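What an open day should measure

The Rondport workshop opened its doors one afternoon in May, and I went for the small arms. Large industrial robots are easy to admire and hard to learn anything from at a public demonstration. They sit behind a fence, they run a program somebody finished months ago, and they do it at the same speed whether there are 2 people watching or 200. A small arm on a table is a better test of the people who built the demonstration, because there is so much less to hide behind.

The program listed two systems, Evia and Grado. Evia is the tabletop arm. Grado is the software that records what the arm does and turns the record into something an engineer can query later. Mal-soon Bae presented the first and Ye-rin Ji the second. Both spoke plainly and both took questions during the talk, a practice I would like to see become standard.

My argument is simple. Demonstrations of this type are judged on motion, and motion is the least informative thing they offer. The audience at Rondport leaned in when the arm swung and looked at their phones when it stopped. Yet a fast swing through open air needs only a motor, a supply and a trajectory. The hard parts are knowing where the arm is, knowing where the work is, and stopping in the right spot.
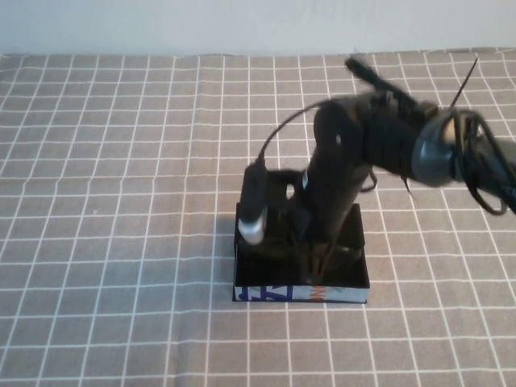

Why does a small arm miss a point it has already been taught?

Most of the error comes from play in the gears and flex in the links, which change with load and direction of approach. A joint sensor on the motor side of the gearbox reports the motor's position, and the gripper may be somewhere slightly different. Approaching from the same side each time removes part of the error, and a stiffer base removes some more.

Bae covered this in the first 11 minutes, which was to her credit, and then moved on to speed, which was less so. I asked for the repeatability figure and how it had been obtained. She gave me the number of trials, 400, and said the spread had been recorded with the arm unloaded. That is a fair answer and a limited one. An arm that carries nothing is behaving as well as it ever will. I would have liked the same trial with a payload, with the arm extended, and after an hour of continuous running when the motors have warmed up. She agreed that the loaded trial was the useful one and said it was next on the list.

I don't raise this to be difficult. A visitor deciding whether to buy an arm for a school lab or a small packing bench has very little to go on. Published specifications are written under favourable conditions. The open day is one of the few occasions when a buyer can ask about the unfavourable ones, and the format should help them do it. A printed sheet by each table with the test conditions, the load, the number of runs and the failures would cost next to nothing to produce.

Ji's session on Grado was drier and more valuable, and it drew a smaller crowd. Her subject was time alignment. When joint readings and camera images are collected by separate devices, each has its own clock, and the clocks drift. A delay of 200 milliseconds between an image and the joint reading filed beside it is enough to make the record misleading. The arm has moved on, but the file says otherwise. Any program trained or tuned on that file inherits the fault.

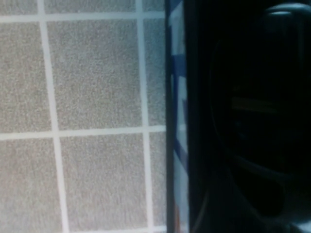 Grado deals with the problem by stamping every reading against a single reference clock and rejecting any pair that falls outside a set tolerance. Ji was frank that the rejection rate in early recordings had been high. She regarded this as the software doing its job, and I agree with her. A tool that throws out bad data and says so is worth more than one that keeps everything and leaves the user to find the trouble later.

She also described an add-on called Ra, which flags changes in lighting between one recording and the next. I was less persuaded here. The thresholds are set by hand, and the defaults were chosen in the workshop's own rooms. Someone working near a west-facing window will spend the late afternoon dismissing warnings. Ji said the thresholds could be saved per site, and that would help, provided the user knows what values to save. The manual gives no procedure for finding them.

My recommendation to the organizers is to reverse the order next time. Put the recording session first, while people are fresh, and let them look at the logged error before they see the arm perform. They would then watch the motion with a question in mind. I would also put the loaded trial on the program, failures included, and leave the results up on a screen for the rest of the afternoon.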